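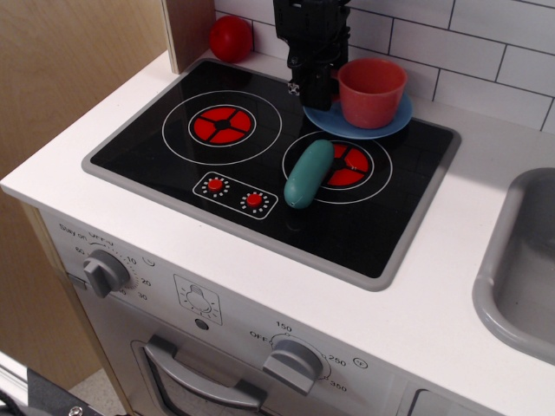

NOTA DE PRENSA

Desell abre en Valtbridge su primer servicio de préstamo de juguetes para familias

La empresa amplía en septiembre su actividad con un catálogo de 3000 piezas y 22 puntos de recogida

Valtbridge, septiembre. Desell, empresa dedicada a la distribución de material infantil, anuncia la apertura de un servicio de préstamo de juguetes en la ciudad de Valtbridge. El servicio funciona con una cuota mensual y permite a las familias llevar a casa juguetes durante un periodo de cuatro semanas, que se puede renovar una vez si ninguna otra familia ha reservado el mismo artículo.

El catálogo inicial se compone de 3000 piezas, repartidas en 74 categorías. Incluye juegos de construcción, puzles, instrumentos musicales, cocinas de juguete con sus alimentos y utensilios, vehículos, disfraces y juegos de mesa. Cada artículo lleva una ficha con la edad recomendada, el número de piezas y las medidas, para que la familia pueda comprobar antes de la reserva si el juguete cabe en su vivienda.

La reserva se realiza por internet o por teléfono. Los artículos pequeños se entregan en una bolsa de tela en cualquiera de los 22 puntos de recogida, situados en bibliotecas, farmacias y comercios de barrio. Los artículos grandes se entregan a domicilio por la tarde, a partir de las cinco, y el transporte está incluido en la cuota dentro del término municipal.

La limpieza y la revisión de los juguetes se hacen en el almacén de Grindville, que Desell ha reformado durante este año. Después de cada devolución, los artículos se lavan, se cuentan las piezas y se comprueba el estado de los tornillos, las ruedas y los cierres. Las piezas perdidas de poco valor no se cobran a la familia. Cuando falta una pieza necesaria para el uso, el juguete queda retirado hasta su reposición.

La cuota mensual es de 23 euros y da derecho a tener en casa hasta cinco artículos al mismo tiempo. Existe una cuota reducida para familias numerosas, escuelas infantiles y casas de acogida, que debe solicitarse por escrito junto con el documento acreditativo. No se exige permanencia, y la baja se puede comunicar hasta el último día del mes en curso.

El programa informático de reservas ha sido desarrollado por Ofori, empresa colaboradora de Desell. En una segunda fase, las familias podrán también donar juguetes en buen estado. Las condiciones de la donación se publicarán antes del final del año.

Las inscripciones están abiertas en la página web de Desell y en los puntos de recogida de Valtbridge. Los medios de comunicación que desean visitar el almacén de Grindville pueden pedir una cita al departamento de comunicación de la empresa, en horario de mañana.

Sobre Desell
Desell distribuye mobiliario y material de juego para escuelas, ludotecas y hogares. Tiene su sede en Grindville.

Contacto para la prensa: Departamento de Comunicación de Desell, Grindville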